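Tendix Tischauflage »Kerr«
Schutzauflage für Ess- und Arbeitstische, Farbe Creme
Artikelnummer 3194
Preis: 63 Euro inkl. MwSt., zzgl. Versand

Ein Tisch wird heutzutage selten zum Essen benutzt. Man lädt darauf Geräte, sortiert Post, schneidet Stoff zu und stellt Töpfe ab, die man eigentlich nur ganz kurz abstellen wollte. Für die Platte darunter ist das kein schönes Leben. Die Kerr legt sich dazwischen und beschwert sich nicht.

Die Oberseite ist glatt beschichtet und lässt sich feucht abwischen. Kaffee, Tomatensoße und Kugelschreiber gehen ab, Letzterer mit etwas Geduld und einem Tropfen Spülmittel. Permanentmarker heißt leider so, weil er es ernst meint. Die Unterseite ist aufgeraut und hält auf lackierten Platten gut, auf geölten etwas weniger.

Geliefert wird die Auflage gerollt. Nach dem Auspacken sieht sie deshalb erst einmal aus wie ein Montagmorgen. Legen Sie sie flach aus und lassen Sie sie über Nacht liegen, die meisten Falten verabschieden sich von selbst. Die übrigen bleiben noch ein paar Tage zu Besuch. Bitte nicht bügeln – wir haben es versucht und mussten danach ein Bügeleisen ersetzen.

Technische Daten
Breite: wahlweise 90 oder 110 cm
Länge: nach Wunsch, zuschneidbar mit der Haushaltsschere
Hitzebeständig bis 60 Grad
Reinigung: feuchtes Tuch, keine Scheuermilch
Nicht für die Waschmaschine geeignet
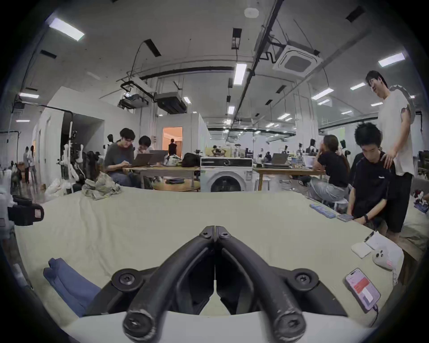
Wer zuschneidet, misst bitte vorher. Zugeschnittene Ware nehmen wir nicht zurück, auch nicht mit sehr freundlichem Begleitschreiben. Unbeschnittene Auflagen können Sie innerhalb der gesetzlichen Frist zurückschicken, am liebsten wieder gerollt und nicht gefaltet.

Passendes Zubehör: Tischklammern Nokel (Viererpack), Kantenband Drestus in Creme und Grau. Das Grau ist ab Oktober wieder lieferbar.

Fragen zu Sondermaßen beantwortet Morven Tennant unter der Durchwahl 393, vormittags meist gut gelaunt.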